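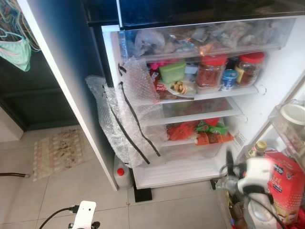

*My refrigerator with the door open. The upper glass shelf is the crowded one.*

## How to arrange a full refrigerator so that the food at the back is not forgotten?

Velulus Home Help, Kitchen and Storage, 1,534 views

**Vilmos Szilágyi**

Good evening to all. I would like to ask for advice about the order in my refrigerator, because I have tried to make it alone and I am not satisfied with the result.

We are three persons in the household and each of us buys food. At the top there is a wide transparent drawer, and it is so full of plastic bags that they press on the front. Under it is a glass shelf where almost everything is standing: two jars with red lids, a small blue and white cup between them, a green box with a lid, a red snack bag, and behind these also smaller packages which I do not see well. The next glass shelf has much more free place. I do not know why we are not using it. I think everyone opens the door, looks at the height of the eyes and puts the thing there.

The result is that I discover food too late. In August I threw away two yogurts and one box of cooked rice, and my wife was not happy with me, although the rice was hers.
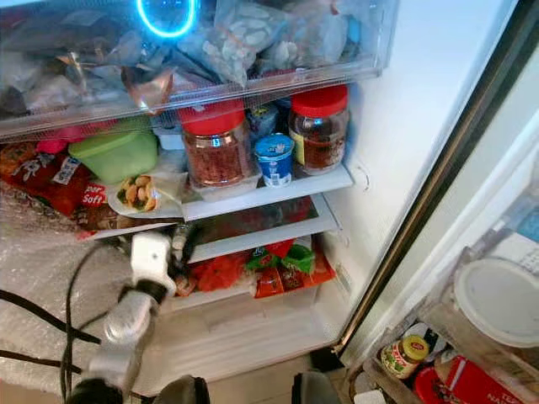

I have already tried to put labels on the shelves with paper and tape. The paper became soft after some weeks and it fell down. I have also tried to put all the small things in one big bowl, but then the bowl was the place where everything was forgotten, so it was the same problem in a smaller size.

My questions are these. What should stand on which shelf? Is it bad to press many bags in one drawer? And must a jar which is already opened stand in some special place? I do not want to buy a new refrigerator, and I would prefer not to buy many plastic boxes.

Thank you in advance for your patience with my English.

---

**Nelico**

buy less food :) also throw out the things you can't remember buying. took me ten minutes last time

---

**Vilho Kuusisto** (marked as helpful by 6 members)

Hello Vilmos. English is also not my first language, so we will understand each other well.

I had the same situation when my two sons still lived at home. I will write what I did, and you can take from it what suits your family.

First, take the crowded shelf and empty it completely. Do not try to arrange the things while they are standing inside. You will only move them from left to right. When they are all out, open each box and look in it. Read the date on each package. It is a boring job but you do it one time.

Then put the things back by how soon they must be eaten, and forget what kind of food they are. Cooked food and opened cups go in the front at the height of the eyes. Jars can go to the back or to one side, because they usually stay good for longer and you know already that you have them. Many jars say on the label how long they keep after opening, so please read this also. I write the day of opening on the lid with a marker.

About the bags in the drawer: the air must be able to move a little between them. If the bags press on the front, the drawer is too full. Stand them on the short side, like books, and not flat one on top of another. Then you can see each one from above. Bags that are half empty can be folded and closed with a clothespin.

The free shelf I would give to leftovers only. In our home we called it "the eat me shelf". The name is silly, but the boys remembered it and they ate from it after school. Raw meat should not stand there. Raw meat goes low, in a dish with a high side, so that nothing can drip on the other food.

Snack bags which are closed do not need the cold in most cases. Read the package, and if it permits, put them in a cupboard. You will win a lot of place.

Write again how it went.

---

**Vilmos Szilágyi**

Dear Vilho, thank you very much, it is a very complete answer. I will do it on a morning when the others are at work. For the things which come out I will use the table with the marble pattern, the one with the red strip on the edge. First I must move the fan and the other small things from it. I also liked the idea with the clothespins, we have too many of them.

I add one more point which I forgot to ask.

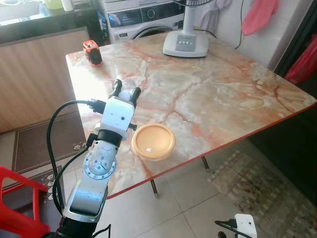 How long can the food stay on the table while I clean the shelves?

Keep it under one hour if you can, and for meat, fish and milk products make it shorter. Take out one shelf at a time, wash it, dry it, put the food back and only then begin with the next one. If the kitchen is warm, put the milk products in a cooler bag with an ice pack. I do it in this way every spring. *(Vilho)*

---

**Sisodia**

I agree with most of what is written by Vilho, but I want to add something about the glass shelves. Do not wash a cold glass shelf with very hot water, because it can crack. Leave it to stand until it is no longer cold and then use lukewarm water with a little dish soap.

For the labels, you do not need paper. I write on the edge of the shelf with a whiteboard marker. It stays there for a long time and it comes off with a cloth when you change your mind. Please try a small spot first to see that it comes off from your shelf too.

My sister uses the Cekent boxes for small cups and she is content with them, but a shoebox lid with a piece of foil inside does the same work for me. You pull out the lid and you see what is at the back.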